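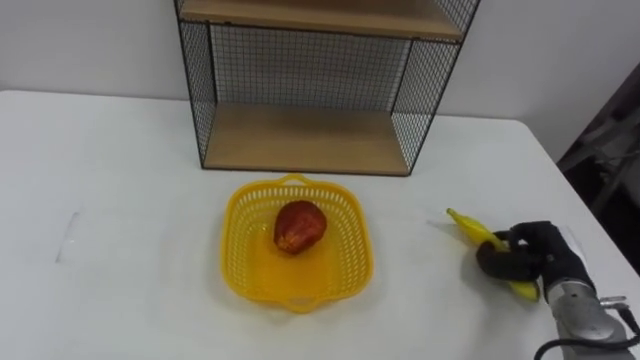

Photo: Plukano project group

Share (15) Comments (2)

Sorting It Out: What Happens to the Things People Leave Behind at School
Student project report, March 2020

When our group first sat down to pick a subject, we had a long list of grand ideas, most of which would have needed a laboratory and a good deal more money than we had. What we settled on was much closer to home. Our school in Dodport has a lost and found, and like most of them it fills up every fall and never seems to get any emptier. We wanted to know what was in it, how long things stayed there, and whether a bit of friendly effort could get more of them back to their owners.

We called the project Plukano, after a made-up word one of us used for a single glove. It stuck, and by the end even our teachers were using it (which pleased us more than it probably should have!).

How we went about it

We began by writing down everything that had been handed in since August. That came to 300 items, and it took us a lot longer than we had planned, mostly because we kept stopping to admire things. Each item got a paper tag with the date, a short description and the place where it was found. Gym clothes and water bottles made up the biggest share, and after them came hats, lunch containers and a surprising number of single shoes.

Next we asked students in the Lightfoot building to fill in a short survey. We wanted to hear whether they had lost anything this year and, if so, whether they had gone looking for it. Many had lost something and never checked. Several said they didn't know where the lost and found was, and a few told us they were embarrassed to be seen digging through it, which we could well understand.

What we changed

For 20 school days we tried two simple things. The first was a weekly list, read out with the morning announcements and pinned up beside the cafeteria doors. The second was sorting by kind, so that a person who had lost a hat only had to look through hats. We borrowed baskets and shelves from wherever we could, and we owe the art room a big thank-you for its patience.

The list was a great success with the younger grades, who treated it as a sort of entertainment. Older students paid it less attention, but they did like the sorting, and we saw more of them stop by at lunch.

What we would do differently

We should have recorded the returns more carefully from the very first day. Our notes for the early part are patchy, so we can't make a fair comparison with the weeks before. We would also ask families to label coats and bottles at the start of the year. Only 15 of the items we tagged had a full name on them, and those were by far the easiest to give back.

Anything still unclaimed at the end of term will go to the Brirkaletti thrift store, apart from the single shoes, which we are keeping a little longer in case their partners turn up.

We use cookies to improve your visit. Accept | Settings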